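공동주방 이용자 모임 회의록 (11월)

장소: Bidside 1층 공동주방 옆 방
시작 오후 7시, 끝 9시 조금 넘어서
참석: 명단은 문 옆 종이에 서명한 걸로 대신함. 위임 2
기록: 돌아가면서. 급하게 친 거라 빠진 부분은 댓글로 알려주세요

1. 지난달 회의록 확인
수정 한 군데. 냉동고 성에 제거는 "매월"이 아니라 "두 달에 한 번". 그 외 이의 없음, 통과.

2. 공동구매 정산
쌀, 콩, 밀가루 합쳐서 이번 분 마감함. 장부상 잔액 2564원. 너무 적다는 의견 많음. 다음 주문 전에 각자 선입금하기로. 선입금 안 한 칸은 주문에서 뺌, 예외 없음.
Hanico 쪽 단가가 올랐다고 연락 옴. Daveck에서도 견적 받아보기로. 배송비 포함인지 꼭 확인할 것 (지난번에 이거 놓쳐서 손해봄).
소분할 때 저울이냐 컵이냐로 또 얘기 길어짐. 저울이 정확한데 줄이 길어짐. 컵은 빠른데 사람마다 수북이 담는 정도가 다름. 결론: 쌀과 콩은 저울, 가루류와 굵은 소금은 컵으로 하되 윗면 깎아서. 스텐컵은 개인 것 쓰지 말고 주방에 있는 걸로 통일.
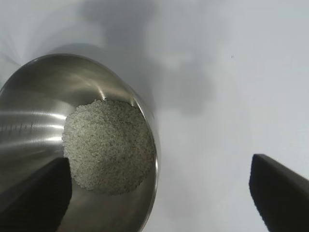 스테인리스 컵 바닥에 담긴 회백색 알갱이

소분 끝나면 컵은 씻어서 엎어놓기. 물기 있는 채로 다음 자루에 넣는 일 있었음, 금지.
자루 입구 집게 부족함. 추가 구입 찬성. 금액은 다음 정산 때 같이 올리기.

3. 냉장고 칸 배정
칸마다 이름표 다시 붙임. 유통기한 지난 것 정리 공지는 사흘 전에 하기로. 공지 없이 버렸다는 항의가 있었고, 버린 쪽은 곰팡이가 보여서 어쩔수 없었다고 함. 앞으로 곰팡이 난 건 바로 버리고 사진만 단톡에 올림. 그 외에는 공지 먼저.
김치통은 아랫칸만. 뚜껑 헐거운 통은 봉지로 한번 더 싸기. 김장철이라 통이 늘어날 텐데 1인 큰 통 하나로 제한하자는 안, 표결까지는 안 가고 이번 겨울만 해보는 걸로.

4. Dobson 오븐 수리
문 패킹 새는 문제 계속. 수리 기사 방문 날짜 아직 안 잡힘. 그 전까지 빵 굽는 분들은 예약표에 시간 넉넉히 적어주세요. 온도계 따로 넣어서 재는 분 있던데 오븐 안에 두고 가지 말 것.
수리비가 많이 나오면 중고로 바꾸자는 의견, 견적 보고 다시 논의.

5. 청소 당번
배수구 담당이 계속 비어있음. 2인 1조로 바꾸고 한 달씩 맡음. 당번 빠지면 대신할 사람을 본인이 구하기.
싱크대에 곡물 흘려보내지 말라는 말 또 나옴. 지난달에도 쌀뜨물이랑 불린 콩 껍질 때문에 막혔음. 거름망 새로 살 것. 바닥과 조리대에 흘린 건 물걸레 말고 빗자루로 먼저. 물 닿으면 붙어서 더 힘듦.

6. 쌀 남는 문제
자루 밑에 애매하게 남는 쌀을 어떻게 할지. 안 세 가지 나옴.
가) 다음 자루에 섞기: 묵은 쌀이랑 섞이는 거 싫다는 반대 있음
나) 떡국떡으로 뽑기: 방앗간 최소 주문량이 10킬로라 모자람
다) 모임 날 죽이나 주먹밥으로 같이 먹기
다) 쪽이 다수. 쌀통 비울 때 벽에 붙은 것까지 털어내고, 통은 완전히 말린 다음 새 쌀 붓기. 작은 통도 마찬가지.
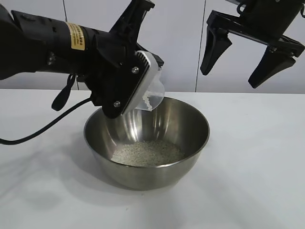
묵은 쌀을 섞는 데 반대했던 쪽에서는 쌀통에 부은 날짜만 적어두면 섞어도 상관없겠다고 했고, 대신 여름에는 무조건 따로 두자고 함. 이 의견 받아서 겨울에만 섞기 허용, 나머지는 다)안으로 정리. 날짜는 마스킹테이프에 써서 통 뚜껑에 붙임.

7. 기타
- 행주 삶는 냄비에 음식 하지 말것. 손잡이에 끈 묶어둠
- 공용 간장 떨어짐. 다음 주문에 추가
- 밤 10시 이후 믹서기 사용 금지 재확인. 윗층에서 말 나옴
- 앞치마 두 장 안 돌아왔어요. 가져가신 분 조용히 걸어두시면 됨
- 현관 비밀번호 바뀜, 단톡 공지 확인

다음 회의까지 할 일
Daveck 견적 받기 / 오븐 기사 일정 / 거름망, 집게 구입 / 당번표 새로 뽑아 붙이기
선입금 마감은 단톡에 따로 올림

다음 회의 같은 시간 같은 장소. 죽 쑬 거니까 그릇 각자 가져오기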